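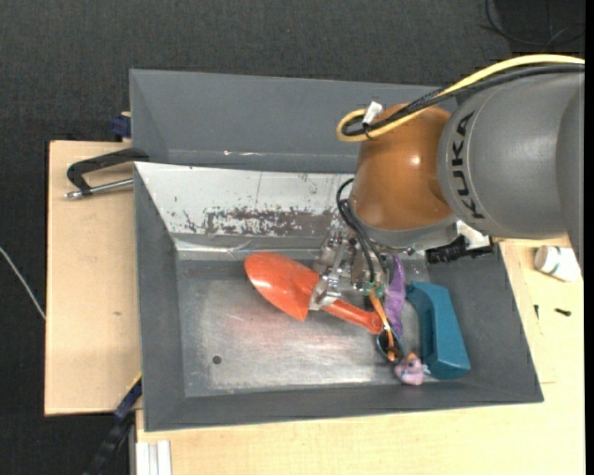

Fig. 6.1 Mixed small items in a grey metal bin, an orange-red garden trowel among them.

Chapter 6
Mixed Bins: Sorting Small Goods

Start with the bin. Every store has one. Odds and ends, returns, things with no shelf of their own, all in together. At the Praltevard depot the count one June was 1,595 loose items in 16 bins, and no list for any of them.

What you will cover in this chapter:
- how items lie in a bin, and why it matters
- long things, flat things, rings and loops
- picking order
- writing up the bin card

Look at the trowel in Fig. 6.1. Broad scoop one end, slender handle the other, lying on the diagonal. Awkward shape. Takes up more floor than its weight suggests, and other things end up close against it. Ring-shaped items are a differnt problem: they sit low, and something nearly always overlaps them.

Rule of thumb from the Stirusville stores: long items out first, then whatever was touching them. Flat and round last. Don't tip the bin. Tipping is quicker but you lose the layout, and small parts go under the bench.

Key words: bin card, overlap, neck, picking order, dead stock.

Before you read on. Take a drawer at home, kitchen or shed. Write down the first five things you would lift out, in order. Keep the list, you will need it agian in 6.3.

6.1 How things settle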